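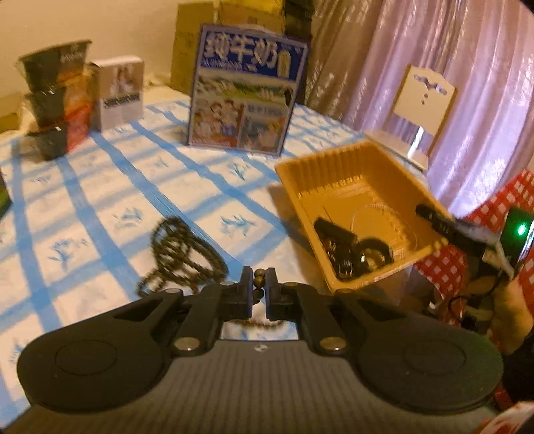

Craft & Trade

The restringer: Tsutomu Kaneko on silk, knots and other people's necklaces

Tsutomu Kaneko does not make jewelry. People assume he does, and he has stopped correcting them unless they try to order something. His shop in Virkville, up a flight of stairs from the Romero bakery, takes in necklaces, bracelets and prayer beads that have broken or are about to break, and sends them back on new thread. He opens at ten in the morning and closes when the light goes, which in December means a short day.

He agreed to talk while he worked, on the condition that I didn't lean on the table.

Kaneko came to the trade at 31. Before that he kept the books for a plumbing supply company, a job he describes as fine. His mother had a pearl necklace that came apart at a wedding, and he took it to a repair workshop run by an older man named Takagi, two towns over. When he went to pick it up he asked how it had been done, and Takagi showed him.

"He tied four or five knots while I stood there with my coat on," Kaneko says. "Then he gave me the thread and told me to tie one. Mine was terrible. It was nowhere near the pearl. He cut it off and told me to tie another one, and I was late getting back to work."

He went on Saturdays after that, then on weekday evenings, and when the plumbing supply company moved its office he didn't move with it. Takagi paid him very little for the first two years. Kaneko says he wasn't worth more. Most of that time went to cutting old strands apart, washing beads and laying them out in order for Takagi to string.

Order matters a great deal, he says, and customers rarely think about it. A graduated necklace has its largest bead at the center and gets smaller toward the clasp on each side, but the steps between beads can be so slight that they have to be measured. Even in a strand where everything looks the same size, somebody once matched the colors so that they change gradually from one end to the other. When a customer brings in a broken necklace in a sandwich bag, all of that is gone and has to be worked out again.

"The sandwich bag is the most common container," he says. "Then envelopes. An envelope is worse. The corners open up."

What he would like people to do is stop wearing a necklace before it breaks. The signs are easy to check. Hold one end and let the strand hang. If there is bare thread showing between the beads, or beside the clasp, the thread has stretched. If the thread has gone gray or fuzzy next to a bead, it is wearing through. A pearl necklace worn every week should be restrung every couple of years, in his view. One that comes out for weddings can go ten. He knows some jewelers say every year for everything, and he thinks that is a good way to sell restringing.

Silk is still what he uses for pearls and for most of what he calls soft work. He buys it on cards from a supplier called Boltora, in sizes that run from very fine up to something you could tie a parcel with. He has tried nylon and he keeps it in the drawer. It is stronger and it doesn't rot, but the knots sit differently and he doesn't like how the finished strand hangs.

"You pick it up and it holds a shape," he says. "A necklace shouldn't hold a shape. It should fall over your hand."

For stone beads he is less particular. Drilled stone often has a sharp edge inside the hole, and silk won't last against it, so those go on coated steel wire or a heavy braided thread. Glass depends on the glass. Wood and seed beads are easy on thread and hard on the person doing the work, he says, as the holes are rarely straight and sometimes still have bits of fiber in them. He clears them with a hand reamer, a tool like a tapered needle with a rough surface. He used to do it with a powered one and split too many beads.

Prayer beads are now close to half of what comes in. He gets rosaries, malas, Buddhist juzu, and the Muslim strands that some customers call tasbih and others call misbaha. He asks every customer the same questions before he touches the strand: does the number of beads have to be kept, is there a bead that goes in a certain place, and is there anything he should or shouldn't do with the old cord. He has been asked to return the cord, to burn it, and to leave a piece of it inside the new tassel. He did all of those.

"I don't need to know why," he says. "I write it on the ticket."

The ticket is a brown card with a string on it. Every job gets one, and the ticket stays with the beads from the time they come in until they go out. On the back he draws the strand as it arrived, with the clasp, any spacers and any bead that is chipped or doesn't match. He started making the drawings after a dispute early on, when a customer was sure that a bracelet had come in with a gold bead that was not on it when it went home. He didn't think it had been there, but he had no way of showing it, and he paid for a gold bead.

His oldest tickets are in shoeboxes under the window. He numbers them, and he recently passed 2000. He doesn't consider that very many. Takagi, who retired with bad eyesight, kept no records at all and could tell you what he had strung for a person twenty years earlier.

The knot itself takes a few seconds. He strings a bead, makes a loose loop, passes the strand through it, and then walks the loop down with the point of an awl until it sits against the bead. Then he pulls the awl out and pushes the knot tight with his thumbnail. All of this is in any book on the subject. The part that took him years was the tension. If the first knots are pulled harder than the last ones, the two halves of the necklace will hang differently, and there is no fixing it short of cutting everything apart.

"So I don't stop in the middle," he says. "If the phone rings, it rings. If I sit down to a strand angry, I'll do a strand that looks angry, and I'll be doing it again tomorrow for free."

The longest job he has done was a set of flapper-style ropes for a theater company, some 800 glass beads, every one knotted because the costume designer was worried about actors slipping if a rope broke on stage. It took most of three weeks between other jobs. He got two tickets to the show and says he couldn't follow the plot because he was watching the necklaces.

I asked what he charges. A plain bracelet on elastic is cheap enough that he would rather teach people to do it themselves, and he often does, at the counter. A knotted pearl strand is priced by length. He has turned down work when the repair would cost several times what the piece would sell for, although if the customer still wants it after hearing that, he'll do it. Plastic beads from a grandmother's dresser get the same silk as pearls.

He doesn't clean anything with liquid except water, and he won't glue a knot on pearls. A dot of glue at the clasp is normal in the trade and he was taught to do it. He gave it up after cutting apart a strand where the glue had run into the end pearls and couldn't be gotten out of the holes. Now he doubles the thread back through the last three beads and knots between them.

There is no apprentice at the moment. He had one for a year and a half, and she left to work in a dental lab, where the pay is better and the magnifiers are much better. He bought the same model of magnifier on her advice. He would take another person on, he says, but he can't promise full-time work, and he isn't going to have someone move to Virkville for three afternoons a week.

His own eyes are all right so far. His hands get stiff in the cold, and he keeps a bowl of dry rice on the radiator and puts his fingers in it before he starts on anything fine. He offered me a turn. It does work.

His mother's pearls have been restrung again since Takagi did them. Kaneko did that himself, a few years into the job, and she wore them to lunch and told him the strand was shorter than before. He measured it against the ticket. It was shorter, by 2 millimeters.

The shop takes walk-ins. Beads that have already come apart can be dropped off in any container, but he asks that people bring the clasp and the old thread too, if they still have them.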